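I got to the Bovard robotics club early, which meant I got to watch somebody eat an entire sleeve of crackers over a keyboard before we started talking. She's the club's lead for the simulation team this year (she asked me to leave names out, hers and everyone else's, and I said fine), and she has been in the club since she was a freshman. We sat in the back corner by the printer. The plan was half an hour. We went a lot longer than that!

I'd come to ask about the Zarnano Challenge, the student contest where your robot does household chores in a simulated house and you never touch a real machine. Bovard has entered 2 times. The first time, she told me, they barely got a program to load.

"We were so proud of ourselves for showing up," she said. "Then we saw the other teams' runs and went, oh, okay, so that's what we were supposed to be doing."

Their robot is called Inga. It has two arms, a gripper on each, and a personality the club has pretty much made up out of nothing. Inga is stubborn. Inga hates rugs. I asked who picked the name and got three different stories from three different people, so I'm leaving that one alone.

What I wanted to know first was where you even begin. I'd pictured somebody typing "pick up the ball" and going for coffee. She laughed at me, kindly.

"You begin with driving," she said. "Everybody wants to do the grabbing part, and then you find out your robot can't get through a door."

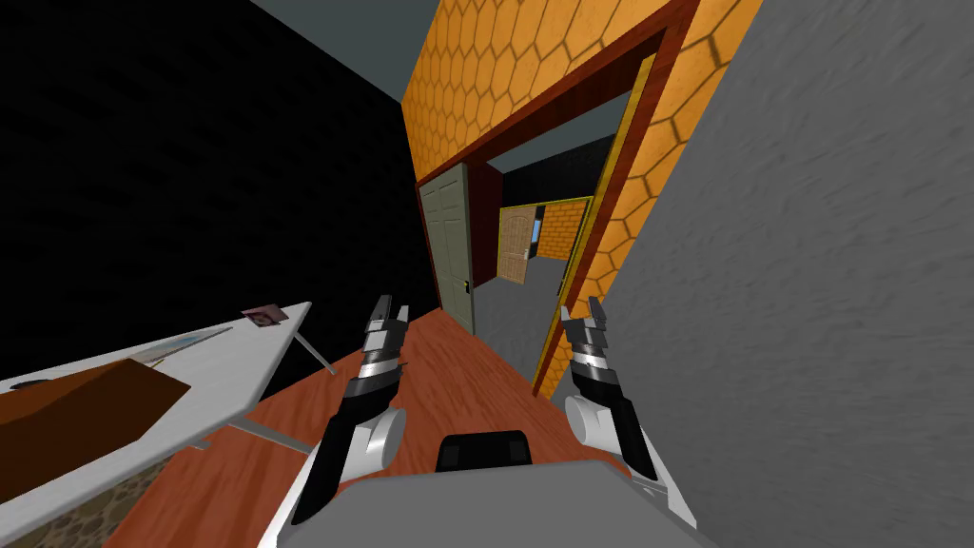

Doors ate most of July, she said. The arms reach out in front of the body, so the robot is a lot longer than a new programmer thinks it is, and the first version of their path planner treated Inga like a neat little circle on the floor. It would line up the circle with the doorway just fine and forget about the elbows. One of the younger members rewrote it over a long weekend with the arms included, and she still talks about that piece of code the way other people talk about a good sandwich.

"I read it and I was like, you're a sophomore? Go home. Go outside."

I asked if the rooms look like real rooms, and she said they look like rooms decorated by somebody who won a wallpaper store in a raffle. The surfaces change from one practice house to the next. Orange hexagons, black brick, marble on things that have no business being marble. A vision program that has only ever seen one white kitchen gets lost the minute the kitchen turns green, so the club trains on the ugly ones too.

"I have opinions about grout now," she said. "I'm seventeen."

The club runs all this on a few donated desktops from Vulitz, a repair shop a couple of blocks from the school, and the fans get loud. A practice batch is 200 runs. They start one before they leave, and in the morning whoever gets in first reads the log out loud to the room. I asked what a good morning sounds like. "Boring," she said. "You want a boring log."

Then she pulled up the task they've been fighting with lately, which is the yellow ball. She turned the monitor toward me so I could see what the gripper was up against.

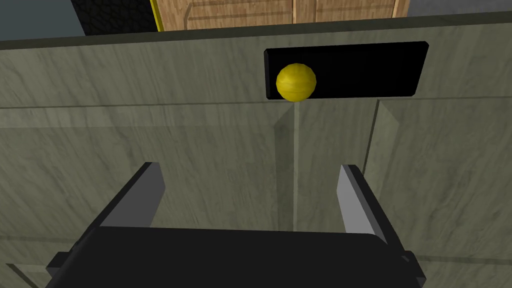
The Ball Problem

I'll be straight with you, I didn't see the problem. It's a ball. It's bright yellow. The gripper is open. I said so, and two kids at the next table groaned.

"Okay, so how far away is it?" she asked me.

I said a few inches. She asked how I knew. I did not know.

That's the whole fight, she explained. From behind the hand, a ball can seem to be touching an edge when there's plenty of air between them, and one flat view won't settle it. The club's early attempts took the ball's spot on the screen, guessed at a distance, and went for it. Sometimes the fingers closed on nothing. Sometimes they ran straight into the furniture, and in this contest a hard bump costs you 6 points.

"We had a run where we finished with less than we started with," she said. "I didn't know you could do that. The scoring sheet didn't know either, it put it in parentheses."

So now they make Inga look more than once. The hand stops short, the program compares what it's seeing with what it saw a moment earlier, and it works out the distance from how things have shifted. It's slow. She's a little defensive about how slow it is. 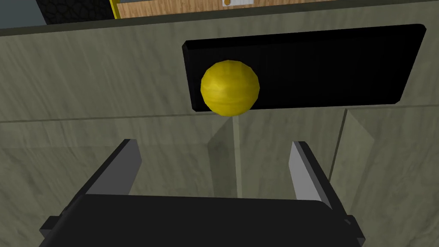

"People watch it and go, why is it just hovering there? It's thinking! Let it think!"

I asked whether she'd rather have a faster robot that misses now and then. She gave it more thought than I expected. There's a time bonus, she said, and another kid on the team has worked out that a reckless version might score higher on the easy tasks. They've argued about it at every meeting for weeks. Her side wants one careful program for everything. The other side wants a switch, quick for the simple stuff and careful for anything near an edge. I got the feeling the switch people are winning and that she knows it.

We talked for a while about how she got into this. She doesn't come from a computer family, and she joined because a friend needed a ride home after meetings and it was easier to stay than drive back and forth. For the first few weeks she mostly labeled pictures. Then she broke something in the shared code, had to fix it herself, and that was that.

"I think I learned more from breaking it than from the whole intro class. Don't print that. Well, you can print it, the teacher knows."

Before I packed up I asked what she'd tell a new school that wants to enter. Save your bad runs, she said. The club threw theirs out the first year and regretted it. They now have 1000 failed attempts in a folder, sorted by what went wrong, and new members have to watch a bunch of them before they write a line of code. There's a subfolder just for rugs.

The next round opens in the fall, and Bovard's meetings are open to anybody at the school who wants to sit in. Bring your own crackers.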